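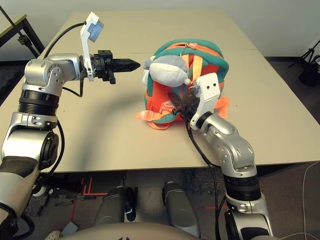
Cyclone Kamow

Cyclone Kamow was a late-season tropical cyclone which hit the low-lying Bovari coast in May. Small storm, slow mover. Most of the damage came from rain and not wind.

Formation

Began as a weak area of low pressure well offshore. Drifted west for a few days, no real organisation, then picked up over warm water. Named on a Saturday. Forecasts had it turning north before landfall; it did not turn until much later than expected.

Landfall and track

Crossed the coast just south of Fladinley in the early hours, on a rising tide. Weakened quickly over land but then stalled above the Khamphan valley for 18 hours, wich is where the heaviest rain fell. Remnants moved off north-east and were absorbed by a larger system.

Impact

Flooding in Fladinley harbour and the streets behind it. The coast road was shut in 13 places, mostly landslips, one washed-out bridge. Power off to 3,371 homes at the peak. Inland, the Khamphan burst its banks twice. Rice fields under water for some 40 days in the lower valley, second planting lost. Ferries suspended, schools shut for the rest of the week.

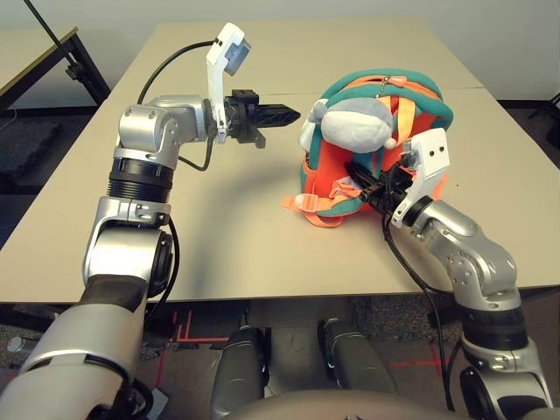
Aftermath

Road reopened in stages, the bridge last. A temporary crossing was used untill then, light vehicles only. Sea wall at Fladinley later raised and the harbour drains widened. River gauges added upstream on the Khamphan, where there had been none.

See also

Bovari coast
Khamphan valley floods
Storm surge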